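Odik Kitchen Pack – simulated demonstrations for arm training

Reviewed for the equipment list by Sigita Butkienė

Odik is a set of rendered kitchens in which you drive a robot arm by hand and save each go as a training example. Gelwood, who sell it, say 1000 examples a month is normal for one operator. I would want to see how many of those were worth keeping.

You get 30 kitchens, 7 kinds of task and a licence for 2 seats. The tasks are mostly doors, drawers and knobs. Cabinet fronts, floors and worktops can be swapped, and Gelwood calls this variety. A new colour of tile does not teach an arm much about a stiff hinge – I'd count it as the same kitchen in a different coat.

The stacked appliances are the part I would pay for. With one unit built in above another and only a strip of wood between them, the gripper has to come in close under the upper edge, and a careless operator will spoil a lot of takes there.
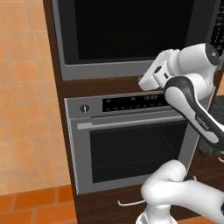
What to ask before buying

Ask how contact is worked out. Steel, glass and wood look different on screen, but the sales sheet says nothing on whether they grip differently. Ask too whether failed attempts are saved or thrown away. Rania Bitar's group trained on the cleaned set only, and their arm had no idea what to do after a missed handle.

Exports open in Nemach without fuss. Srour needs a converter, sold separately.

Trial seats run until the end of March. Try one before believing the brochure, mine included.

Contact | © Equipment list | Back to top
2 comments · 7 shares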